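Flilelham Learning Materials Forum
Sets, Trays and Work Surfaces

White work boards for block activities: request for views
Posted in June, 9:40 a.m., by materials_desk
Print this page | E-mail this page
8 comments | 3 shares

materials_desk
The materials desk is revising its guidance on the surfaces used with the Listo block sets. The present guidance permits any clean, level table. Several centers have asked whether a white work board should be required when the table itself is dark. The tables supplied to most rooms under the last furniture order have a nearly black top, and the darker blocks, the green ones in particular, are difficult to pick out against it.

Members are invited to comment on three points: whether a board should be required, what size it should be, and whether blocks should be presented singly or joined into bars. Comments will be read before the new guidance is issued. Members are asked to keep to these points. Questions about ordering should go to the ordering section.

---

northroom_lead
Our center supports a requirement. We have used white boards on dark tables for two terms. The board gives each person a defined area in which to work, and blocks that stray onto the tabletop are noticed sooner. We also find that clearing up is quicker. The set holds 102 pieces, and under the previous arrangement we were short at the end of nearly every session. The missing pieces were usually dark ones left on the table.

We would ask that the guidance name one board size. At present we have boards of different lengths from different years, and they do not stack.

---

tray_and_table
I do not support a requirement. I would support a recommendation.

Smaller centers did not receive boards with their sets and would have to purchase them. The Hakora board is suitable but is not the least expensive item on the list. A sheet of heavy white paper taken from the supply cupboard serves the same purpose for the length of a session. It should also be recorded that the pale blocks, of which there are many, are harder to see on white than on a dark table. A rule that helps with the green pieces creates the opposite difficulty with the cream ones.

---

northroom_lead
With respect to the previous comment, paper slides when a block is pushed along it, and it creases. We tried it. As to the cream pieces, their edges can be seen well enough on white when the lighting comes from one side, as a shadow then falls along the base of each block.

---

horobets_annex
The Horobets annex uses the 90 cm board, laid lengthwise away from the person working. I understand that other centers lay it crosswise. We prefer lengthwise, as it leaves space on both sides for the instruction card and for an elbow. It also allows a container to be placed at the far end as the point to which blocks are moved.

On the third point, we present the green pieces as joined bars for the first activity and singly for the later ones. A bar is easier to keep track of and shows plainly whether it is lying down or standing on end. The cards for the first activity ask only that the bar be laid on its long side, which most people manage without further instruction.
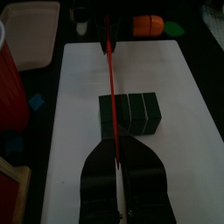
Dark green block lying on its long side on the white board, with a dark container, possibly a cup, at the far end.

---

tray_and_table
I am grateful for the picture. The green does stand out well against the board, and I withdraw part of what I said about paper. The seams also show as thin pale lines, which answers a question we had about whether joined pieces could still be read as separate sections.

I would raise one matter. The container is dark and so is the table behind it. If the container is the place to which blocks are to be moved, a lighter one would be preferable, or the board should extend beyond it. Otherwise the same problem has only been moved to the other end.

---

horobets_annex
The point is accepted. The dark containers are what the annex has in its cupboard. A lighter container could be named in the guidance, provided that it is also wide enough at the base to remain steady. The pale ones we were sent in the spring were narrow and were returned.

---

inventory_second_floor
I write on storage only. If bars are to be kept joined between sessions, the guidance must say so, and the lid diagram must be corrected. The present diagram shows every piece as a single block. Staff who follow it will take the bars apart in order to close the box, and the next room will then receive a set which does not match the cards. We have had this occur more than once in the last term.

I would also ask that boards be wiped and stored flat. Boards left standing against a wall take on a bend, and a bar placed on a bent board will rock. The Hakora boards are no better than the others in this respect.

---

materials_desk
Thank you to all who have commented. The desk proposes the following wording for the draft.

A white work board is recommended on dark tables. It is required where the green set is in use. The board is to be 90 cm long and may be laid lengthwise or crosswise, as the room permits. Centers that do not hold a board may borrow one from the Flilelham store for the length of a term. Joined bars are to remain joined for the first activity and during storage, and the lid diagram will be replaced. The container at the far end should contrast with the table.

The question of the cream pieces has not been settled. The desk would welcome a comment from any center that has used them on a gray or mid-toned surface, with a note of the lighting in the room. The draft will remain open until the end of June, and this thread will stay open for the same period.

Print this page | E-mail this page
8 comments | 3 shares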